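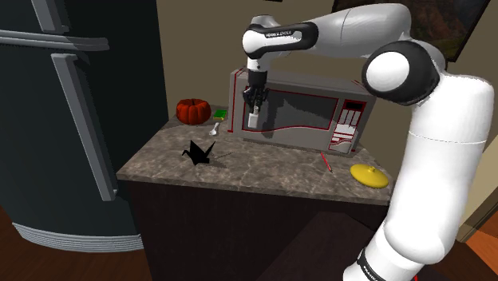 Kitchen countertop, computer rendering

Jukura Supper Club
Minutes of the fall members' meeting
18 Sep 2024, 7:00 p.m., upstairs room at Gelum Hall

Present: 62 members, plus two guests from the Marinho bakery
Minutes of the last meeting were approved with one correction: the bean stew was served in the second week, not the first.

1. Summer suppers
What a season! The soup night sold out in a day, and the long-table supper in the courtyard drew up to 200 people, which is the most we have ever fed in one evening. Members who worked the serving line asked for a second line next time, starting from the garden door, and everyone liked the idea. The tomato tart is to stay on the menu. The cold cucumber soup got mixed reviews (several people loved it, several people left it) and will be tried again with less dill.

2. Money
The suppers brought in $1,363 after food costs and hall rental. The members agreed to put it toward new stockpots and a proper set of serving spoons, and to keep whatever is left for spring. A question came up about ticket prices. No change for now. Children still eat free.

3. Bread
Our guests from Marinho brought three loaves to taste, and the meeting more or less stopped for ten minutes. The seeded rye was the clear favorite. They can supply 80 rolls per supper if we order by noon the day before, and they would be glad to run a sourdough evening for members over the winter. Agreed with a lot of clapping. Sign-up sheet to go on the hall door. People who want to take a starter home should bring a clean jar with a loose lid.

4. The recipe book
Title is settled: "The Potard Book," after the old orchard where the club held its first picnic. Recipes are coming in nicely and the soups and pickles chapters are nearly full. We are short on weeknight main dishes, and desserts are almost all apple - wonderful apple, but still. Please send in anything with plums, pears or chocolate.
A few requests from the members doing the typing:
Give amounts in cups and spoons.
Say what size pan you use.
"Cook until done" needs a little more help than that!
Stories about where a recipe came from are very welcome, up to half a page.

5. Winter menu
Ideas from the floor: squash lasagna, split pea soup, braised cabbage with caraway, chicken and dumplings, rice pudding with orange. A show of hands put dumplings well ahead. Two members offered to do a trial batch at home and bring it to the next planning night. There was a lively talk about whether dumplings should be dropped or rolled, and it was left open. Vegetarian dumplings will be made in a separate pot.

6. Hall matters
The back burner is slow to light and has been reported. Dish towels are going missing again, so please check your bags and baskets. The hall has asked us to stack chairs in sixes, seats facing the window.

7. Any other business
A member suggested a seed and seedling swap in May, right before the first outdoor supper. Very warmly received. To be on the agenda next time, along with the question of who has tables to lend.

Thanks were given to everyone who brought pie.

Meeting closed at 8:50 p.m.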